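Equipment > Hand-Held Grippers > Rerus

Overview Specs Open Days Contact

The Rerus is a two-finger gripper you hold in your hand, and the best way to get a feel for it is to see it packing a box. At our December open day in Wenerwood, visitors got to do exactly that — and the tissue packs were a hit!
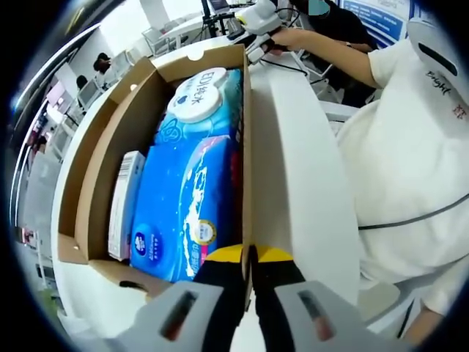 Rerus open day: yellow-tipped fingers against a pack of tissues.

Soft, slippery packaging is a great workout for any gripper, so we love having wipes and tissues on the table. Each kit comes with 4 spare fingertips and a carry case, and the grip cycle is tested to 1,000 closes before shipping. Demos start at 10 a.m.

Comments (3)

Taipe: Lighter than I expected. My wrist was fine after an hour.

packing_fan: Do the spare tips fit the older Pristia model?

Taipe: Mine did, with a bit of a push.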